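The film in the produce aisle is thinner than it used to be. Ostora, which supplies bags to grocery chains, has cut the gauge of its standard roll 4 times, and each cut moved the weak point of the bag. In the older stock the side seals failed first. In the current stock it is the bottom weld, usually at a corner, where the folded layers meet and heat spreads unevenly. 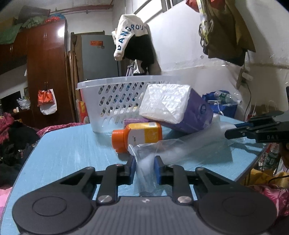
A clear plastic bag over a light blue tabletop.

Polyethylene film is blown as a tube, cooled, flattened and wound. Strength depends on how far the tube is stretched in each direction before it sets. Film pulled mainly lengthwise splits easily along the roll and resists tearing across it. Sinan Türkmen, a line engineer at the Ersoy plant, samples every 2000 bags and rejects the run if two welds open under load. The limit was once 3000, and complaints fell after the change.

Wrinkling matters less than shoppers assume. A crease is elastic until the film whitens, at which point the polymer has yielded and will not recover. Twisting the neck spreads the load over several layers, so a twisted bag usually outlasts a knotted one.

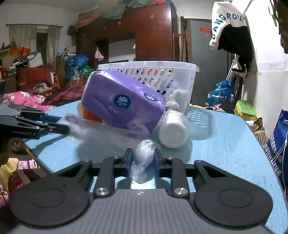
Güven Kocabaş disagrees on the last point, and says that a loose knot tied high on the neck holds just as well, provided the bag is not filled past two-thirds.

Ersoy plans to test both closures on the next gauge in September.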